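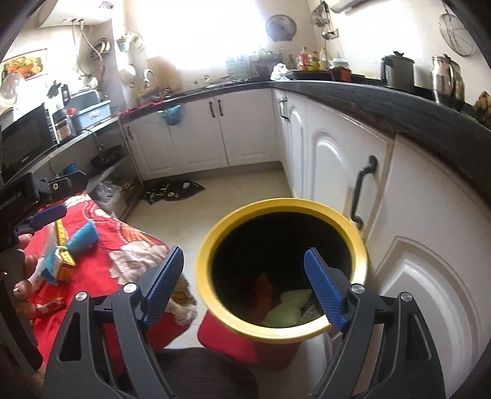
Kitchen scrap bin with the wide yellow rim, standing against the cabinets.

Gratham Round Kitchen Bin, Yellow Rim

If you have ever carried a handful of carrot ends across the kitchen with your other hand cupped underneath and still had to go back for the bits on the floor, you will understand why we are so fond of this one. It is a big, round, open-topped bin with a generous rim, and it is the one we reach for when people write in and ask what they should get for peelings, rinds, tea leaves and all the other odds and ends that come off a cutting board between breakfast and supper.

The rim is the part everybody comments on. It is wide and glossy, a good cheerful yellow, and it gives you something to aim at (we mean that kindly). The inside is black, so the stains that beets and turmeric leave behind don't trouble you the way they would in a white one. Below the rim the outside is red and rounded, and it sits up against a run of cabinets very comfortably. Brynhildur Oddsson in our shop has hers beside the stove and scrapes plates straight into it while the coffee is on.

There is no lid in the box. We used to stock a fitted one from Ingvarsson, but it came off and stayed off in most homes, so we stopped ordering it. If you keep scraps for more than a day in warm weather, you may want to line the bin with a paper bag and tie it off at night. Our Vostov paper liners come in packs of 9 and are sold on their own page.

Measuring up

Please get the tape measure out before you order! We say this to everyone. The bin is large, larger than most people picture, and the mouth stays open all day, so you want it where a cabinet door can still swing past it. Measure with the door open — we have had more than one come back to us on account of a door.

Everyday care

Tip it out, rinse with warm water and a drop of dish soap, and wipe around under the rim with a sponge, where crumbs like to gather. A soft cloth brings the shine back on the yellow. Please don't use steel wool on it.

Delivery and returns

Orders go out from our back room within 2 working days. Orders placed before noon often leave the same afternoon, though in March, when we do our spring restock, it can take up to 4. If it doesn't suit your kitchen, send it back unused and Chang-ho Hwang will sort out the refund for you. He also answers the phone most mornings and is very happy to talk bins.

Goes well with

Vostov paper liners, pack of 9
Desinov dish sponges
Gratham counter scraper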